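Nadar is hiring a part-time claims checker (politics)

Posted Wednesday, September 17, 2025

Every campaign season we get buried in statements that sound settled and mostly are not. "Voters want this." "The plan pays for itself." "Polls show a clear lead." We are a small newsletter covering state legislature races and ballot measures, and we want someone who reads a sentence like that and gets a little annoyed.

The job is checking drafts before they go out. You would trace each claim back to a vote record, a budget document, a court filing or a full poll with its questions attached. A press release does not count, and neither does another outlet quoting the same press release. We lean left on the opinion page and have no secret about it, but our own side's numbers get the same treatment. If anything they need it more.

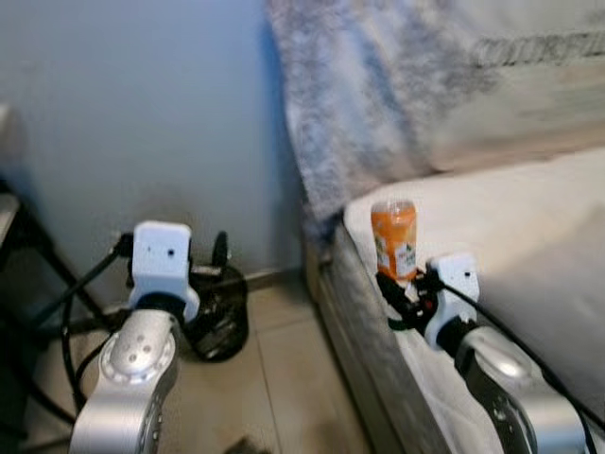 We pay by the month, for two issues a week. Most drafts run long on opinion and short on sources, and the writers will argue with you. You need to be able to say "I can't find this anywhere" and leave it at that until they produce something.

What we'd like to see:

A record of reading legislation, meeting minutes or campaign finance reports, paid or unpaid
Enough comfort with polling to spot a sample that can't carry the headline
Plain writing
Some patience with badly scanned PDFs

A degree in political science is fine. So is none. We have read plenty of resumes with "passionate about democracy" at the top and still don't know what it tells us.

The newsletter goes to some 3,000 subscribers. Last April we ran 79 corrections and clarifications across the archive after a reader named a few errors and we went looking for the rest. That was an ugly month, and this position came out of it.

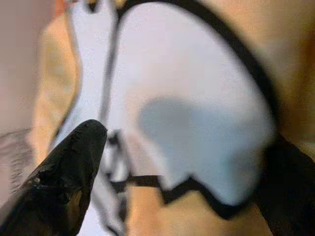 Do I have to share your politics?

We don't ask, and it won't come up in the interview. You do have to be willing to tell a writer that a candidate you like said something false.

The trial is 3 paid assignments, each an old draft with its sources stripped out. Work from wherever you are. Please don't send us AI-written fact checks - we tried a batch and spent longer checking them than the drafts.

To apply, send a short note and one political claim you once believed and later dropped, with the document that changed your mind. Use the contact form on the Nadar site and put "Claims" in the subject line. We reply to everyone, though slowly in the week before an election.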